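Section 5: Incoming Inspection of Consigned Parts

Skummont's quoting software will tell you that consigned parts save money. Sometimes they do. The savings tend to disappear when a customer ships a reel that is short and the line finds out halfway through a run. This section covers receiving a customer-supplied kit for a board assembly order and deciding whether it is fit to release.

Before you start, have the approved bill of materials open at the current revision. Do not work from the packing list. The packing list is what somebody meant to send.

1. Open the kit record in Prudis and confirm the revision letter against the purchase order. If they disagree, stop and call the program manager. An email from the customer saying "same as last time" is not a revision.

2. Check every moisture-sensitive bag for a seal and a readable label. Record the level and seal date. If the bag is open, treat the floor life as used up, whatever the note taped to it claims.

3. Count or weigh each reel. Reels marked "full" get counted too. Nathalie Ouellet went back through 39 consigned kits last spring and found shortages in almost 7 of every 10 that had been accepted on the label alone.

4. Compare the overage with the attrition table in the quote. The usual allowance is 5 percent on small passives and 2 pieces on anything in a tray. Customers will argue about this. Hold the kit anyway.
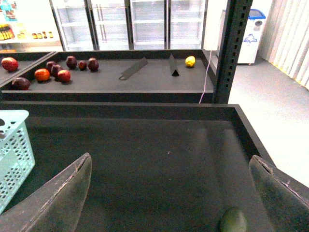
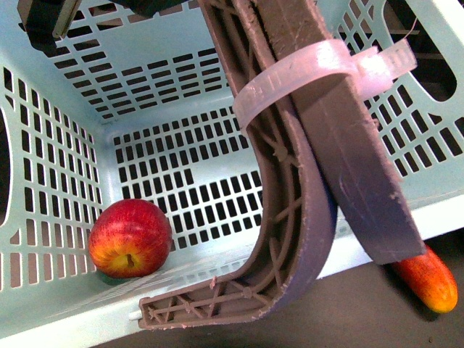
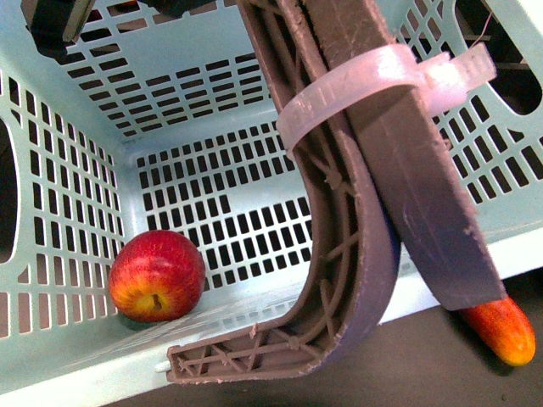 5. Check date codes and manufacturer part numbers against the approved list. A distributor's "direct equivalent" is a sales opinion until engineering signs it.

NOTE: Surkena's scanner reads most two-dimensional codes, but it will also accept a relabeled reel without complaint. A green check on the screen means that the code was readable. It says nothing about what is in the pockets.

6. Enter shortages and substitutions on the kit discrepancy form. Use part numbers and quantities. "Looks low" is no use to anyone.

7. Release the kit only when every line is closed or has a signed waiver. Mansa Antwi can approve waivers for the first shift; after 3 p.m. they wait until morning.

CAUTION: Do not split a kit to get a job started early. Partial builds look good on the schedule and then sit on a rack — with open solder paste time, open bags and two travelers that no longer match.

If the customer disputes a count, recount once with a second operator and send both results. Do not keep counting until the number improves.

Last updated: August

Related sections
Stencil Ordering and the Dufour Lead Time
First Article Inspection
Returning Excess Consigned Stock
Handling Engineering Changes After Kit Release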